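Wesow Home Help
Home | Tickets | Flooring | Kitchens | My account

Ticket 1000 - Dull patches on dark grey floor after cleaning
Opened by: Zohreh Sharifi
Product: Dronditz planks, dark grey
Status: open

Good morning. I have a problem with the kitchen floor. It was laid in January and since the second week I see dull patches between the sink and the opposite wall. They do not come away with warm water. I cleaned with Flivico floor soap, 3 caps in one bucket, as my neighbour does.

I tried also vinegar in water, one time only, and a dry cloth after. It became a little better near the door, but in front of the sink it stayed the same. The patches are difficult to show, because the window reflects on the floor - in the evening with the lamp I find them more easily.
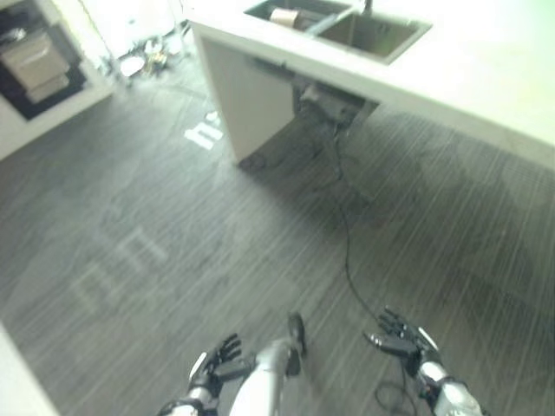

Golshifteh Esfahani wrote back that 3 caps is too much for this floor and the soap leaves a film. She asked me to stop with the vinegar, wash two times with clear water only, and change the water when it becomes cloudy. If the film is still there, Wada remover can be used, but first on a small place under the counter.

Update: I washed two times. The first water was quite grey, the second nearly clear. I will wait until tomorrow before I judge it. Please tell me also if the remover is safe for the joints between the planks - I do not want that they swell.

Contact Wesow | © 2023 Wesow | Back to top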